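Ich lese ja gern Normentwürfe (ja, freiwillig), und beim Faltleitfaden von Trivum habe ich mich wieder geärgert. 700 Zeilen über Not-Halt und Abstände, zum Verschleiß der Greifer kein Wort!

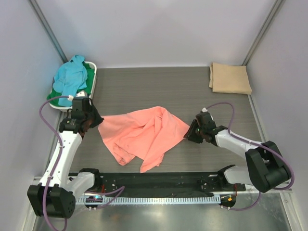
Zwei Arme, ein zerknülltes rosa Stück Stoff

Dabei gehört für mich vor jede Schicht ein Blick auf die Fingerspitzen — mit Eintrag ins Protokoll, bitte. Kratzer sind erst mal kein Drama, aber ab wann tauscht man?

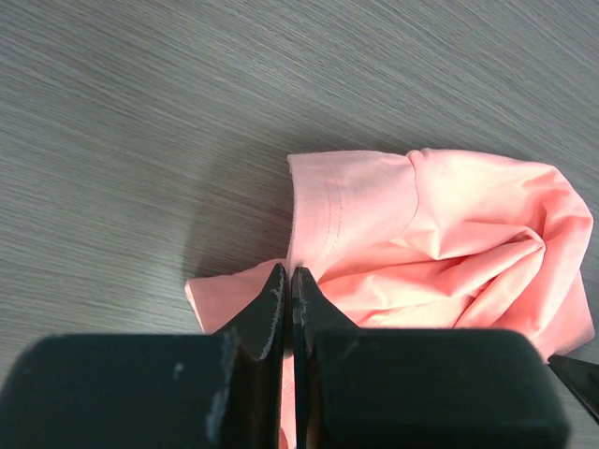

Helle Schrammen an den Greiferspitzen

Da will ich eine Grenze lesen, kein »bei Bedarf«.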